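Nellier Fold 3 Transport-Width Wheelchair: Long-Term Review

The Fold 3 is the middle model in Nellier's range of folding manual chairs. I bought one at full price for a household that needs a chair on some days and none on others, and it has been in use since July. These notes cover folding, rolling resistance, brakes, upholstery and storage. I compared it with a Kramer folding chair of similar width that we had used before. 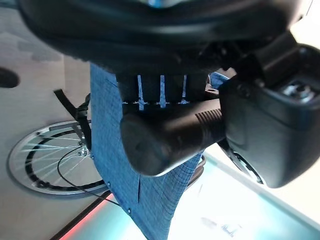
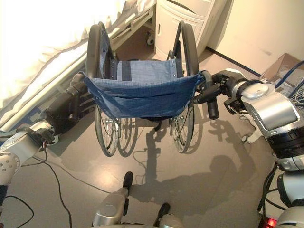 Folding and unfolding

The mechanism is a conventional cross-brace. Lifting the seat fabric at the center, front and back together, draws the side frames inward. Unfolding is done by pressing down on the seat rails with flat palms. Fingers curled under the rail will get pinched, and the warning in the manual is easy to miss because it is printed on the same page as the warranty terms.

A full fold takes around 12 seconds with practice. The Kramer was slower, mainly because its footrests had to come off first. On the Nellier they swing up and stay on the chair. They do rattle when the chair is folded and rolled over rough pavement.

Rolling resistance

Tires on this model are pneumatic. At the recommended pressure the chair rolls well on vinyl, tile and short carpet. On gravel it is poor, as is every chair in this class. Pressure drops slowly – I top up every five weeks – and a low tire has a noticeable effect on both steering and braking.

The valves are the common automotive type, so any bicycle pump with the right head will work. Nellier sells a solid tire kit. I have not tried it.

Front casters are the weak point. Hair and thread collect at the axle, and after two months one caster had started to flutter at walking speed. Removing the axle bolt, clearing the debris and retightening it fixed the problem. The bolt uses a 5 mm hex key, not included.

Brakes

Push-to-lock levers act directly on the tire. Adjustment is by sliding the clamp along the frame after loosening two bolts. Out of the box the left brake was set too far forward and would not hold on a ramp. Check both before first use. With the clamps moved back and the tires at full pressure, the chair holds on the steepest ramp we use.

Upholstery

The seat sling wipes clean with mild detergent. It had stretched slightly by the third month, enough that I added a Cellero foam cushion with a flat base. The cushion raises the seating position, so the footrests had to be dropped by one hole to match.

Backrest tension is fixed. Anyone who needs firmer support should look at the Flimberg models with adjustable straps, which are heavier and cost more.

Storage and transport

Folded, the chair stands upright on its own with the brakes on. It fits across the trunk of a midsize sedan with the footrests removed, or with them attached in most hatchbacks once the rear seat is down. Lift it by the frame tubes. The armrests detach and will come away in the hand.

Parts

I ordered a replacement armrest pad and a pair of push handle grips. Both arrived within a week and fit correctly. The parts diagram on the Nellier site lists the grips under the wrong model, so confirm the handle diameter before ordering.

Verdict

Good frame, good fold, average casters, brakes that need setting up. Suitable for occasional indoor and sidewalk use. For someone sitting in it all day I would choose the Flimberg and accept the extra weight.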